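4.2 What the demonstration work asks of people

Management at Dumton described the change as a move up. Packers on the Wirari line would stop packing and would instead show the machines how packing is done. The notice that went out in July 2020 spoke of "skilled teaching roles." We spent 18 shifts with the people who took those roles, and we are not convinced that the phrase fits.

Most of the day is spent at a table, doing one small task over and over with a gripper in each hand. An object is picked up, brought to a bowl, released, and the table is set again. Slamet Chong, a packer before the change, told us the work was lighter on his back and harder on his thumbs. He also said he missed being able to tell whether he was good at it. On the old line a bad box came back. A bad demonstration is simply dropped from the set by someone at Demlow, and the person who made it does not hear why. 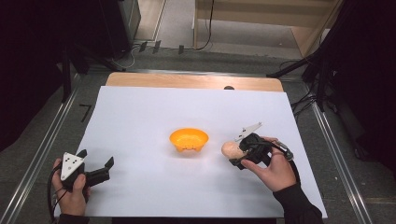
Figure 4. Demonstration work at the table: a hand-held gripper in each hand, the right one holding a rounded object near an orange-yellow bowl.

The company's own count for September was 839 accepted demonstrations. We asked how many had been rejected and were told that this was not tracked by worker. That may be true, but four of the people we interviewed believed their rejections were being used to plan shifts, and they worked accordingly – slowly, stiffly, with none of the shortcuts they had learned as packers. If the aim was to capture skill, this is a strange way to go about it.

Endang Menon, the shift lead, took a kinder view. She pointed out that no one on her team had lost hours so far, and that two older workers had asked to stay at the tables. We accept both points. Neither tells us what happens to these jobs once Lubis, the system being trained, has enough material, and the agreement we were shown is silent on the matter.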